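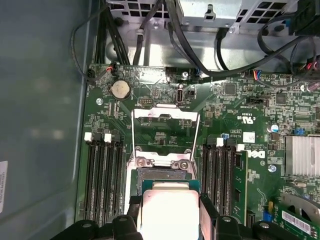 When should a small office replace a desktop computer instead of repairing it?
When the repair costs more than half the price of a comparable new machine, or when the maker no longer supplies security updates for it.

Print this page | E-mail this page

Unit 2: Repair or replace

The half-price rule is a starting point. Count the technician's time as well as the part. Count the hours the user will be without a computer, too.

Worked case: Hepburn Office Supply
Quote for a new power supply, fitted: $134
Price of a comparable new desktop: $435
Half the new price: $217.50
The quote falls under the line, so Hepburn repairs.

Now suppose the same desktop needs a second repair in May at the same price. The two together come to $268, which is over the line. Some firms add up repairs over a year and some treat each one alone. Write down which method you use and keep to it.

Terms
Book value: what the machine is still worth in the accounts.
Downtime: working hours lost while it is out of use.
Salvage: what the old machine or its parts will sell for.

For next class
Read the Hiltitz case and work out the downtime cost for 33 desktops at two hours each. Use the hourly rate given in the case. Bring your figures on paper.

0 comments | 2 shares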